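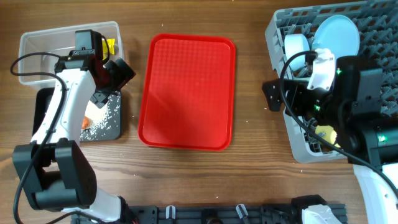
Section 8: Your First Batch of Pickles

Now for the fun part! Your Lerkinik fermenting crock is washed, the weights have been boiled, and you are ready to fill it.

1. Scrub the vegetables under cold running water. Leave the skins on - they carry the bacteria that get the whole thing going.

2. Trim the ends and cut everything to a similar thickness. Carrots make a wonderful first batch because they stay so crunchy.

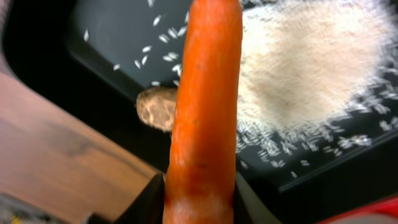
Fig. 8-1. Carrot.

3. Stir the salt into the water until no grains are left, then pack the crock and pour the brine over. Everything must sit under the liquid.

4. Set the weights in place, fill the water channel around the rim, and put on the lid. You should hear a bubble or two by the next day, and it's a great sound!

5. Leave the crock at room temperature for 10 days, then taste.

NOTE: Top up the water channel whenever it looks low. A dry channel lets air in.

CAUTION: Never use the Dastus clamp lid while the batch is still bubbling. Gas can build up and crack the crock.

If you see fuzzy mold, throw out the batch and start over from step 1.

Revised 8/21/18, N. Nzioka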